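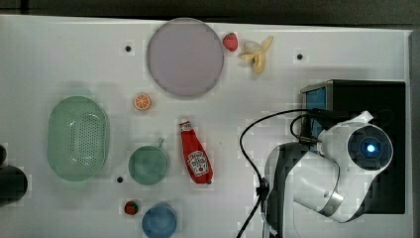
Brernik, 10/20/18

Handout for the Saturday section: Table Clearing, Part 2

You've all met the arm by now. It is white, it is patient, and it has no opinion about fruit. Your job in this part of the course is to give it some.

The task is the one we set last time. Food goes on the plate, cups and the ketchup stay off it, and the colander is to be treated as furniture until Part 3. Teams of four, as before. If your team has shrunk to two, find another team that has shrunk to two and be nice to each other.

Notes on the objects

Strawberries. Small, round, and fond of rolling. Close slowly. A fast close turns the strawberry into a projectile, and you will be the one under the bench looking for it.

Banana. The splayed peel gives you several places to grab, most of them bad. Come in across the body. Last March a team from Steiner Hall picked it up by one flap of peel and called it a success. It was marked as a banana being waved.

Orange slice. Lies low. Check your table height before you try it, then check it again. The arm will happily push down on a table all afternoon if you tell it to.

Green cup. Has a handle. Your planner does not know that unless you told it.

Ketchup. Lying down is a legal pose. Please do not stand it up to make your life easier and then write "random placement" in the report.

Before you run anything

Look where the cable goes. It loops across the table, and your path should not. Keep sleeves, hair and coffee out of reach. Load the Trendska config, not the Sistard one, which still believes the plate is somewhere over the floor.

What to hand in

Logs from 5 runs, the failed ones included. One page on what went wrong. If nothing went wrong, one page on why I should believe you.

Reading for next time: the chapter on grasp planning, minus the proofs, unless you like proofs.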